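课程项目报告：在模拟厨房里收集抓放示范

项目代号 Stullance
八月提交版

一、我们原本想做什么

开题的时候，我们打算让机械臂学会收拾一顿早饭。指导老师看完开题书，在“收拾一顿早饭”下面画了一道线，旁边写了两个字：“一样”。我们讨论了一个下午，最后理解为：先收拾一样东西。于是项目目标改成了“在模拟厨房中，把一件食物或小物体从台面上的一处移到另一处”，并为这件事收集足够一个模仿学习模型使用的示范数据。

模型本身用的是课程提供的基线，我们没有改结构，也没有那个本事在一个学期里改出什么来。所以这份报告写的基本上是数据：怎么录，怎么挑，怎么扔，以及为什么扔掉的比我们希望的多。

二、环境与工具

模拟环境叫 Dunditov，是实验室往届留下来的，文档共两页，其中一页是目录。场景是一间带中岛的厨房，中岛上有水槽和沥水区，食物与餐具在每次重置时随机摆放。机械臂装平行夹爪，我们用两个视角录制：一个固定在场景里，看得到整条手臂；另一个装在手腕上，看得到夹爪前面那一小块地方。

遥操作程序叫 Leckie，由我们自己写。第一版用键盘控制，六个自由度外加夹爪开合，一共占了十四个键。小组里打游戏最多的同学坚持说这很直观，然后用了一整个晚上把一根香肠推进了水槽。第二版换成手柄，情况好了很多，摇杆的死区调大以后，手臂停住时也不再发抖。发抖的那一批示范后来全部作废，模型学东西很快，尤其是坏习惯。

录下的每条示范包括两个视角的图像、关节角度、夹爪开合量和一句任务描述。任务描述起初由操作者自由填写，结果同一个动作有人写“把面包放到盘子里”，有人写“面包，盘子”，还有人写“搞定”。后来改成下拉菜单。

三、收集过程

计划录 400 条，分给 5 类任务：面包类、串类、小件果蔬、餐具移位，以及“随便拿一个”。最后这一类是我们自己加的，想看看模型在指令含糊时怎么办。事后看，操作者在指令含糊时也不知道怎么办，这一类的轨迹长短差得最多，有的同学干净利落，有的在台面上空绕了两圈才下定决心。

录制规则改过几次，最后定下来的版本如下：

1. 每次重置之后，先看固定视角，确认目标没有掉到地上，再开始录。
2. 夹爪接近目标时放慢。前面可以快，最后一段不许抢。
3. 允许一次失手并在同一条里纠正，失手两次就停，重录。
4. 放下以后，夹爪要完全张开并抬起，手臂离开物体才算结束。
5. 操作者录满一组必须换人。

第三条争论最久。一派认为示范就该是完美的，另一派认为模型总要见过失手才知道怎么补救。我们最后站在第二派那边，部分原因是第一派的人自己录不出足够多的完美示范。

第五条是用教训换来的。连续操作太久的人，轨迹会越来越懒：接近角度越来越斜，抬起高度越来越低，到后面几乎是贴着台面拖过去。单条看不出毛病，把同一个人前后几组叠在一起画出来，像一个人慢慢趴到桌上睡着了。

四、扁的东西

整个项目里最难缠的是面包片。圆的东西、带棍的东西，夹爪从上方下去总能碰到点什么；面包片是扁的，盘子又是凹的，盘沿比盘心高。手指下得浅，从面包上面滑过去；下得深，先撞到盘子。Dunditov 的碰撞计算对这种情况反应比较激动，盘子有时会弹起来，飞行姿态相当优美。

我们试过的办法有三种。一是把盘子的摩擦系数调高，盘子确实不飞了，面包也粘得像是焊上去的。二是先用一根手指把面包推到盘沿，再借坡度夹起来，动作漂亮，可惜只有一位同学做得出来。三是让两指从面包两端靠近，贴着盘底慢慢合拢。第三种最笨，也最容易教给别人，后来的面包类示范都按它录。

手腕视角在这里帮了大忙。固定视角里，盘子常被手臂自己挡住一部分，操作者只能靠猜。换到手腕视角以后，手指和面包的相对位置清楚多了，代价是夹爪本体占掉画面底部一条，面包靠近的那一侧正好被挡住。两个视角各挡各的，我们就并排放在屏幕上来回看，录到后期，几位组员都说脖子不舒服。

五、筛选

筛选由不参与录制的组员来做，用的是一个叫 Davden 的回放小工具，能把两个视角同步播放，按一个键留，按另一个键扔。最初这两个键挨着，后来也改了。

扔掉的理由里，排第一的是结尾没录完：操作者放下东西就松了手柄，夹爪还没抬起来，录制已经停了。用这种数据训练出的模型，会把东西放到位，然后就那么捏着，像是舍不得。第二是任务描述与动作不符，下拉菜单也救不了选错的人。第三是碰撞异常，也就是前面说的飞盘。

筛完以后，面包类和串类合起来留下 168 条。这个数字比计划少，但轨迹明显整齐，所以我们没有回头去捞那些勉强能用的。另有 23 条被单独存放，内容是失手后成功纠正的示范，训练时可以选择加或不加，方便对比。

六、训练之后看到的

只讲印象，完整的曲线在附录里。

不加纠正示范时，模型第一下夹空以后会继续执行后面的动作，郑重其事地把一团空气送到目的地，张开，抬起，结束。按我们的规则第四条，它的收尾无可挑剔。加入纠正示范以后，它有时会停下来再试一次；也有时明明夹住了，还是放下重来，看来是把重试当成了流程的一部分。后一种情况我们没能完全消除，怀疑是纠正示范里失手的位置太集中，模型记住的是“在这个地方要犹豫一下”。

“随便拿一个”这一类，模型几乎总是选离水槽最远的物体。我们回去翻了示范，操作者也是这样。自从那根香肠之后，大家对水槽都有些回避。

七、不足与后续

食物种类偏少，而且全部来自同一个模型库，面包片只有一种形状。厨房也只有一间，换了台面颜色以后表现如何，我们没有测，不敢乱说。操作者都是本组成员，习惯相近，数据的多样性因此打了折扣。如果下一届接手，建议先做两件事：给 Leckie 加上自动判断结束的功能，不要指望人记得抬手；再把 Dunditov 的盘子碰撞模型换成更细的网格。文档我们补了，现在有九页，目录还是一页。

附图

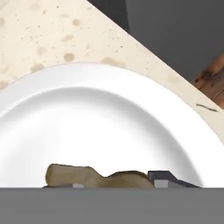
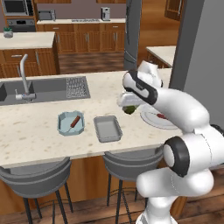 图1 盘中面包片与夹爪的近景；图2 中岛全景，夹爪夹着一件绿色小物体。均为模拟环境渲染画面。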